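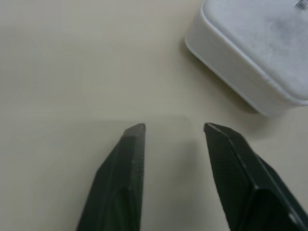
Desk rocks side to side at standing height, solid when seated. Frame or top?

Asked by Arben Leka, 22 Jun 2019

I have a two-leg height-adjustable desk on a Lokier frame with a separately bought Vorel top, light beige, matte. The top was mounted in May. At sitting height there is no movement worth mentioning. From about elbow height upward the whole desk sways left to right when I type, and the monitor keeps going for a second or two after I stop.

What I have checked so far:

- The feet are leveled. The floor is concrete under thin carpet tile.
- The bolts between the feet and the columns are tight.
- The screws into the underside of the top are snug. Two of them turned a little further than I liked before they stopped.
- The frame rails telescope to fit the width of the top. They are set near the maximum.

The motors run evenly and the two legs stop at the same height. Load is one monitor on a clamp arm and a laptop. The manual only says to "tighten all fasteners."

Is side-to-side sway normal for two legs at full height, or is something loose? If the answer is a different frame I would like to know before I drill any more holes in this top.

163 shares

Answer (accepted)

Some sway is inherent in the design. A lifting column is nested tubes with plastic glides between them. The further the tubes extend, the less they overlap, and the clearance at the glides gets multiplied over a longer lever arm. You cannot tighten that out. What you describe sounds like more than glide clearance, though, and your list has two likely causes in it.

Start by separating the top from the frame. Raise the desk to the height where it sways. Have a second person push gently on one end of the top while you hold a fingertip across the joint between the top and the side bracket, from underneath. Feel for relative movement. Repeat at the joint between the side bracket and the column, then at the joint between the rail and the column head. Whichever joint slides under your finger is the one to work on. If none of them slide and the column itself leans, it is the glides or the foot joint.

The top-to-frame joint matters more than people expect. On most of these frames the rails are light, and the top acts as a shear panel that keeps the rectangle square. Screws that are slightly stripped will hold the top down perfectly well and still let it shift sideways. The two that kept turning should be treated as failed.

Repair for those:

1. Lower the desk fully, unplug it, and clear it.
2. Take out the two suspect screws and check how deep the holes are compared with the thickness of the top. Use a drill stop from here on.
3. Fit threaded inserts. I use the Hauser flanged type in M6. Drill to the size on the packet, run the insert in by hand with a bolt and jam nut, and keep it square. Stop when the flange is level with the surface.
4. Bolt through the bracket with a wide washer under the head. If the bracket slot is oversized, the washer has to cover it completely.
5. Do the same at the four corners even if the original screws there still feel good. The middle positions can stay as wood screws.

Inserts only work if the core has something to bite on. If the top turns out to be a honeycomb panel, stop and glue in solid blocks first.

Then the rails. Near maximum width the inner and outer sections have very little overlap, and the set screws are doing all the work. Back off every rail set screw, put the desk at its lowest position, measure both diagonals of the frame, and push it until they match. Retighten the set screws in rotation, a part turn each, as you would wheel nuts. Tightening one side fully before the other locks in a skew, and you get a frame that measures fine at the rails and leans at the columns.

Check the set screws again after a week of use. They bed into the paint on the rail and lose tension. A drop of medium threadlocker on the second tightening is enough. Don't use the permanent grade.

Last item is the monitor arm. A monitor extended well above the surface swings at a low frequency and makes any remaining movement look worse. Bring it down and back toward the clamp, and move the clamp close to a column if the cable allows.

If the sway is still objectionable after all this, a crossbar between the columns helps in the side-to-side direction. Lokier frames have punched holes in the column covers on some versions. Check yours before buying a bar.

Samuele Bellini

Comments (3)

Arben Leka: Fingertip test found it in a few minutes. The right side bracket was moving against the top, left one was not. The rail set screws were also uneven, and the diagonals were out by five millimeters. Inserts ordered.

Samuele Bellini: Five is a lot on a frame that size. Square it before you fit the inserts, or you will be drilling to match the wrong bracket position.

Arben Leka: Done in that order. There is still a little movement at the very top of the travel. At the height I use, the monitor settles right away. I am leaving the crossbar for now.

Answer

Two-leg desks all do it. We have them at the Brirstead office and I gave up and keep mine a couple of notches lower with thicker shoes. You could also push it against the wall with a strip of foam behind.

Comments (1)

Samuele Bellini: The wall works for front-to-back movement. For side to side it depends on friction at the foam, and the foam drags every time the desk moves up or down.

Answer

One addition to the accepted answer. Check the foot-to-column joint with the desk on its back, not standing. With weight on the feet the bolts feel tight because the joint is already clamped by the load. On mine the bolts bottomed out in the threaded holes before the head pulled down on the foot plate. The wrench said tight and the joint was loose. A spring washer under each head took up the gap. A shorter bolt would be the better fix if you can get one with the same thread.

Remove the monitor arm before you tip it over, and get help with the lift. Put a blanket down if you care about the edge of the top.

Comments (0)

1,894 shares across this topic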